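Moving my lunch hour

In March I changed the time I eat lunch. It doesn't sound like much to write about, but it has altered my working day more than the new chair did, and I wrote two posts about the chair.

For years I went at half past twelve, because that was when everyone went. The queue at Ondetti ran out of the door and past the cash machine. I would stand in it, buy a cheese and tomato roll, and have perhaps fifteen minutes left to eat it. If it was raining I ate it at my desk with one hand and answered messages with the other, and by three o'clock I couldn't have told you whether I had eaten or not.

The change came about because of a dentist's appointment. It was at noon, and when I came out my mouth was numb and I'd been told not to eat until the feeling came back. I got to Ondetti at ten to two. There was one person ahead of me. The soup was still on, and I had never had the soup, because at half past twelve asking for soup holds everybody up and you can feel it in the back of your neck. It was leek and potato. I had it at the small table by the fridge and read 20 pages of a library book.

The next day I went at ten to two again without any dentist.

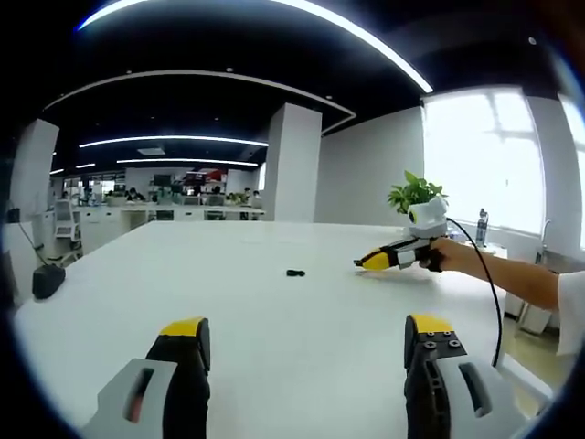

The main difficulty with a late lunch is the hour before it. I have breakfast at seven, so by one I am thinking about food and very little else. I tried a banana at eleven, which only moved the problem along a bit. I tried oatcakes, and those work, but they leave crumbs in the keyboard. What helps most is saving a dull job for that hour and doing it away from my own desk, at a big white table with next to nothing on it. There is nothing to fiddle with at a table like that. I take the invoices or the proofs, and I usually look up at twenty to two and find it's nearly time.

I should say what I do with the rest of the break, as it's a full hour now that I'm not queueing. Most days I walk to the canal and back. It's about 600 steps from Ondetti to the lock, and a bit more if you go round by the Likeo building to keep out of the wind. At two in the afternoon the towpath is nearly empty. The lunchtime runners have gone back in and the schools aren't out. I've seen the heron four times since I started, and I never saw it once at half past twelve, though I wasn't walking then, so that isn't a fair comparison.

On wet days I go to the library. The chairs by the local history shelves are the best ones and they're normally taken in the morning by people reading the papers. By two they're free. I've finished three books there this spring, one of them a history of the town's bus routes that I would never have taken home.

There are drawbacks. The rolls at Ondetti are picked over by then and the cheese and tomato has nearly always gone. I see less of the people I used to queue with, and I did like some of those conversations, even if they were mostly about the queue. Meetings are the worst of it. People assume two o'clock is safe because everyone has eaten, and I've had to block out the hour in my calendar. One or two still book over it — I go to those and eat afterwards, in a bad mood.

The afternoon is much shorter, though. I'm back at ten to three, and there are only a couple of hours left before I go home. The long flat part between half past one and four has more or less gone.

I'm going to try the same thing with the supermarket next and go after eight in the evening. The car park is supposed to be quiet then, but I've heard the bread is all gone, so I may have to start baking again. The tins are still in the loft.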